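About Gatness

Gatness is a teaching and research centre for applied robotics, located in Skostodthorpe. The Centre offers instruction to 284 enrolled students and maintains a programme of household automation studies under the direction of Dr. Nadine Aoun.

Each April, the Centre opens its laboratories to the public. Visitors attend in groups of 16, and each group is received by a member of the teaching staff before proceeding to the Karaki Room, where humanoid robots are demonstrated at household tasks.
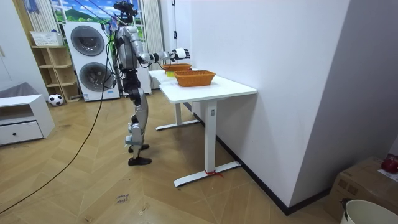

Reading time: 1 minute

The Karaki Room is furnished as a home, with shelving, curtains and a white standing desk at which the humanoid works with woven baskets. Demonstrations are led by Marwan Issa, Head of Laboratory Practice, and are followed by a period for questions – school groups are particularly encouraged to take part.

The open day concludes at 7 p.m. on the Friday. Admission is free of charge, although registration is required and attendance is limited to 400 visitors. Enquiries regarding group visits should be directed to the Ino Office, on the ground floor of the main building.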